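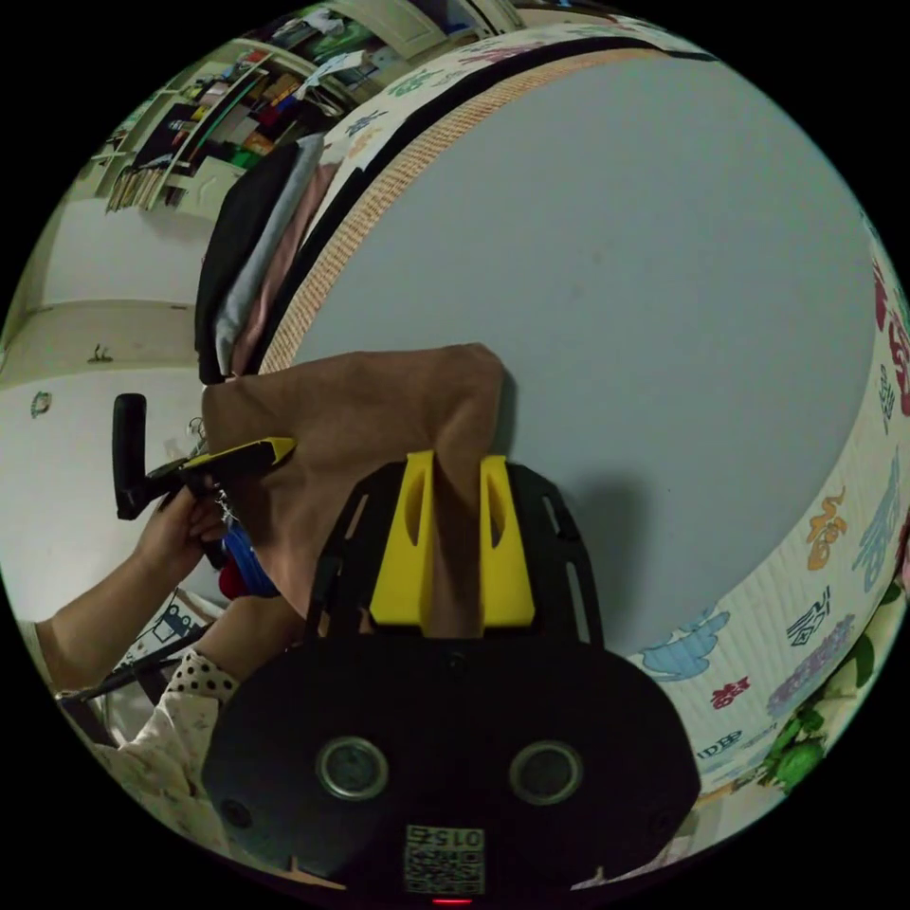

Unit 0157, brown cloth between the fingers, second tool coming in from the left.

January 2, 2025

Finger and mount check on the hand-held grippers, Gavalas set. Hauwa Obi had written in the log that 0157 was letting thin fabric slide at the end of the squeeze, so I started with that one.

Pulled both yellow fingers off the plate. Left one was fine. Right one had play at the root, enough to feel with a thumbnail but hard to see. The screw had backed out maybe half a turn. No damage to the slot. Cleaned both faces with alcohol, put a drop of the removable threadlocker on the screw, refitted, and left it 40 minutes before touching it again.

Closing test with the paper strip: before the fix the strip pulled out from the lower half of the fingers with almost no force. After, it holds top and bottom. Did 50 open/close cycles on the trigger and tried the strip again, same result.

Mounting plate next. Looked for cracks around the cutouts with the flashlight, found none. Last September we lost a plate on another unit right at the corner of a slot, so keep looking there. The spare plates are in the Grultby drawer, second from the top, still in the bag with the wrong part number on it. I crossed the number out.

Lenses: wiped both, blower first and then the dry cloth. There was lint packed against the left ring. Please don't use the shop wipes on these, they leave fibers. Code label is still stuck down flat and scans. The label is upside down when you hold the unit with the fingers up, so read it twice before you type it in. I found one log line under the wrong unit and fixed it.

Calibration: reran the finger width routine in Gerkix. First pass failed at the fully closed position -- I had not zeroed after refitting the finger. Zeroed, ran again, passed. Saved as run 104. The old width file is still in the folder with "old" in the name. Do not load it.

The other tool of the pair got the same cleaning but I left its fingers on. Trigger return feels a little slow compared with 0157. Might just be lint in the pivot. Not opening it until we have the small springs from Tatura, in case one jumps out and we are down a unit.

To do:
Order more M3 screws, we are into the last bag
Check the right finger on 0157 again after 150 grasps
Trigger pivot on the second tool, when the springs come
Hauwa to try the thin cloth again and note it under 0157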